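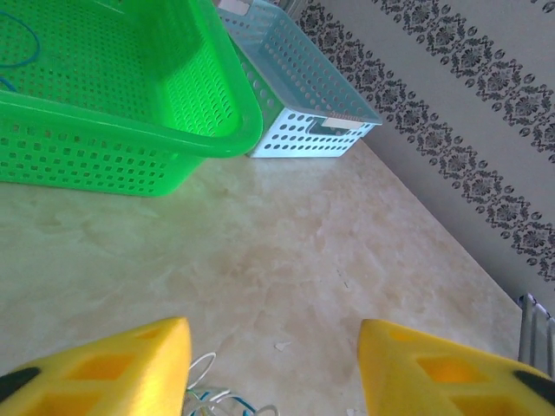 About Tillix

Tillix began with a question that will be familiar to anyone who has ever tidied up after a family: can a machine do this yet? We don't mean building cars or sorting parcels, which machines have managed for years, but the small jobs at home — moving the baskets, picking up the odds and ends from the floor, putting things back where they live.

We are a small company of 7 people, and we spend most of our time trying these chores out in ordinary homes. Our first year was all in a workshop in Gillance, where everything was flat and grey and went rather well. Then we moved into lived-in rooms, with shiny floors and patterned wallpaper and cables in odd places, and we had to learn a good deal of it again (we are still learning, if we're truthful, and rather enjoying it!).

So, can they do it? Sometimes. Our list of household jobs now stands at 121, and our arm, which we call Aguiar, can be trusted with 59 of them. It is good with things that keep their shape. Plastic baskets suit it nicely, as long as it takes hold of the rim at a sensible angle. Wires and cloth are much harder, and a scrap of paper lying flat can keep it busy for longer than we'd like to say.

Every attempt goes into our open notebook, Vundham, where the failures are written up as carefully as the successes. There were 1,752 entries at the last tidy-up in July, and schools and hobbyists are very welcome to read them and borrow whatever is useful.

If you have a chore you would dearly love to hand over, do write and tell us about it. We read every letter, and quite a few of the jobs on our list came to us that way.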